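Test de la floconneuse manuelle Flokonport de Teuber : des flocons d'avoine frais tous les matins

Par Kendra Pelletier, le 6 décembre 2025

J'ai mangé du porridge toute ma vie sans me poser de questions. Le paquet du supermarché, du lait, une pincée de sel, et voilà. Et puis j'ai passé quelques jours chez mon ami Þórarinn Arnardóttir, qui aplatit son avoine lui-même chaque matin, en chaussettes, pendant que la bouilloire chauffe, et je suis rentrée chez moi avec une seule idée en tête : il me fallait une floconneuse. (Mon compagnon a d'abord cru que je parlais d'une machine à neige.)

J'ai donc acheté la Flokonport de Teuber, avec mes sous, dans une boutique où je vais d'habitude pour la farine. Elle coûte 185 euros. Ce n'est pas rien pour un appareil qui écrase des grains entre deux rouleaux, j'en conviens, et j'ai hésité assez longtemps devant le rayon. Je l'utilise presque tous les jours depuis le mois de janvier et je commence à bien connaître son caractère !

Ce qu'il y a dans la boîte

Le corps de la machine, la manivelle, la trémie en bois qui s'emboîte par-dessus, un serre-joint pour la fixation au plan de travail, une petite brosse à poils durs et une notice en quatre langues. La notice est courte, bien traduite, avec des schémas lisibles, et je tiens à le dire parce que celle de mon ancienne machine à pâtes reste un mauvais souvenir.

Le montage se fait sans outil. On visse le serre-joint, on emboîte la manivelle sur son axe (il y a un méplat, impossible de se tromper de sens), on pose la trémie. La première fois j'ai oublié de serrer la molette de réglage et les grains sont tombés entiers dans le bol, tous, avec un bruit de grêle. On ne le fait pas deux fois.

Les rouleaux sont en acier, cannelés finement. Teuber en propose aussi en céramique sur un modèle plus grand, que je n'ai pas essayé.

Côté encombrement, elle est plus haute qu'un moulin à café manuel mais se range dans un placard ordinaire une fois la trémie retirée. Je la laisse en place toute la semaine, au bout du plan de travail, et je la démonte seulement quand il faut étaler une pâte.
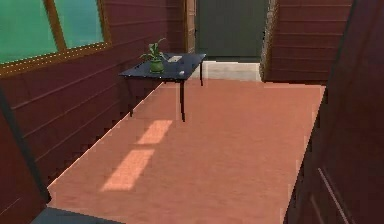

Peut-on mettre n'importe quelle avoine dedans ?

Il faut de l'avoine décortiquée, ou de l'avoine nue, qui pousse sans enveloppe adhérente. L'avoine encore vêtue de sa balle passe dans les rouleaux, mais on obtient des flocons pleins de paille, franchement désagréables en bouche. Vérifiez bien l'étiquette : « décortiquée » doit y figurer.

À l'usage

Je verse 40 grammes de grains dans la trémie pour un bol, et je tourne. C'est tout. Le geste est souple, avec une résistance régulière qui rappelle un peu celle d'un taille-crayon de bureau, en plus lourd. Pour ma portion j'arrive au bout avant que le lait frémisse. Pour quatre personnes, on change de bras, ou on confie la manivelle à un enfant, qui sera ravi (la mienne réclame son tour et s'énerve quand j'ai commencé sans elle).

Le bruit est un craquement sourd, assez agréable. J'ai déjà utilisé la machine pendant que tout le monde dormait, portes ouvertes, et je n'ai réveillé personne. Avec la Hallham électrique de ma sœur, on ne s'entend plus parler dans la cuisine, et c'est pour moi la vraie différence entre les deux. La Hallham va plus vite, évidemment. Elle chauffe aussi un peu quand on lui demande de gros volumes, alors que la Flokonport reste à la température de la pièce.

La molette de réglage mérite un paragraphe à elle seule. Elle est crantée, les crans sont nets, et on sent tout de suite où l'on se trouve. Serrée à fond, elle donne des flocons très fins, presque translucides sur les bords, qui fondent dans le lait et font un porridge crémeux. Deux crans plus loin, on a de beaux flocons larges pour le muesli. Encore un peu plus, et le grain est seulement fendu, ce qui me plaît dans les soupes d'hiver avec des poireaux et un reste de bouillon.

L'astuce de Þórarinn, que je vous transmets : si vos grains sont très secs, ils s'émiettent et font de la farine. La veille, versez-les dans un bocal avec une cuillère à café d'eau, secouez, fermez. Le lendemain ils s'aplatissent sans se briser. Il ne faut pas dépasser cette dose, sinon les grains collent aux rouleaux et on passe un quart d'heure à gratter avec la brosse. J'ai essayé avec deux cuillères. Je ne recommande pas.

Et le goût, alors ?

J'étais prête à être déçue, et je suis conquise. Les flocons frais sentent la noisette et un peu le foin, ils ont une douceur qui m'a fait supprimer le sucre sans même y penser. Dans un granola la différence s'efface en partie avec la cuisson et le miel. Dans un porridge nature, ou dans un muesli trempé toute la nuit avec une pomme râpée, elle saute aux papilles. Ma mère, qui déteste le porridge depuis la cantine, a fini son bol et a demandé ce que j'avais mis dedans.

Il faut les manger vite, par contre. L'avoine aplatie rancit et devient amère, je l'ai appris en préparant trop d'avance avant un week-end chargé. Je n'aplatis maintenant que ce que je vais manger dans la journée, et je garde les grains entiers dans un bocal au frais.

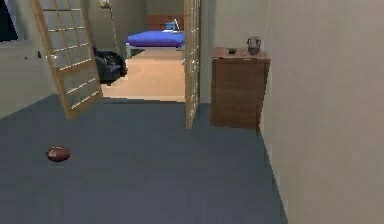
Les autres céréales

Le blé tendre passe bien, l'épeautre aussi, avec un effort un peu plus marqué. Le seigle demande de la patience et un bon serrage du serre-joint. J'ai adoré les flocons de seigle grillés à sec dans une poêle puis ajoutés à la pâte à pain, ça donne une mie parfumée et un peu collante, exactement comme je l'aime.

Le sarrasin s'écrase plus qu'il ne s'aplatit, mais le résultat est très bon dans des galettes. Le riz est à éviter, la notice le déconseille et le bruit que ça fait suffit à convaincre. Quant au maïs, il est trop gros et trop dur, n'y pensez pas. Pour les graines de lin et de pavot, il faut serrer la molette à fond et accepter que ça huile les rouleaux : prévoyez d'y passer une poignée d'avoine juste après pour absorber le gras.

J'achète mes grains au moulin de Wudska, en sac de 2 500 grammes, une taille que je trouve idéale pour une famille qui petit-déjeune sérieusement. Le sac se referme mal, il faut tout transvaser, mais l'avoine est superbe, blonde, bien calibrée, et j'y ai trouvé en tout et pour tout un petit caillou. Passez quand même la main dans les grains avant de les verser, un caillou peut marquer l'acier.

L'entretien

Un coup de brosse et c'est fini. Surtout pas d'eau, ni sur les rouleaux ni dans le bâti. La poussière de céréales s'accumule derrière les racleurs, ces deux petites lames qui décollent les flocons, et il est bon de les démonter de temps en temps. Deux vis, un tournevis plat. Je le fais quand je change de sac d'avoine, ça me sert de repère.
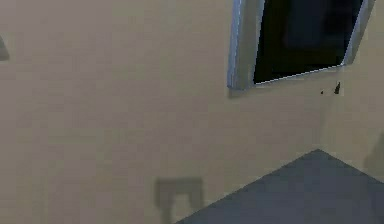 Au remontage, veillez à ce que les racleurs effleurent les rouleaux sans appuyer. S'ils frottent, on entend un sifflement à chaque tour et la manivelle durcit. Il suffit de desserrer d'un quart de tour et de recommencer. La première fois j'ai cru avoir tout cassé, j'ai écrit au service après-vente de Teuber et j'ai reçu une réponse claire le lendemain, avec un dessin fait à la main ! Je l'ai scotché à l'intérieur du placard.

La trémie en bois se contente d'un chiffon sec. La mienne a pris une belle teinte plus foncée là où je pose les doigts.

Ce qui me plaît moins

Le serre-joint, d'abord. Il n'accepte que des plans de travail jusqu'à 31 millimètres d'épaisseur, et le mien passe tout juste. Chez ma sœur, impossible de le fixer, nous avons dû nous rabattre sur une planche à découper épaisse posée à cheval sur l'évier, ce qui était drôle mais peu commode. Mesurez chez vous avant d'acheter. Il laisse aussi une petite marque dans les bois tendres, et un morceau de feutrine glissé dessous règle la question (Teuber aurait pu le fournir, à ce prix).

La sortie des flocons est un peu large. Avec un bol étroit, il y en a toujours quelques-uns qui s'échappent sur les côtés et que je retrouve sous le grille-pain. Un saladier bas fait mieux l'affaire.

Et la poignée de la manivelle tourne sur elle-même avec un léger jeu, qui n'a pas empiré depuis l'achat mais qui m'agace les matins où je suis mal réveillée.

À qui je la conseille

Si vous mangez des flocons une fois par mois, un bon paquet bio vous suffira largement. Si le porridge est chez vous une affaire quotidienne, si vous faites votre pain, ou si vous avez des enfants qui aiment mettre la main à la pâte, foncez l'essayer en boutique, beaucoup de magasins laissent tourner la manivelle avec une poignée de grains. Pour une grande tablée ou un gîte, je regarderais plutôt du côté de la Hallham, malgré le vacarme.

De mon côté je la rachèterais demain. Prochaine étape : des biscuits à l'avoine et au beurre salé, sur une recette que Þórarinn m'a dictée au téléphone et dont je n'ai pas réussi à relire la moitié de mes notes. Je publierai la recette dès que la fournée sera présentable.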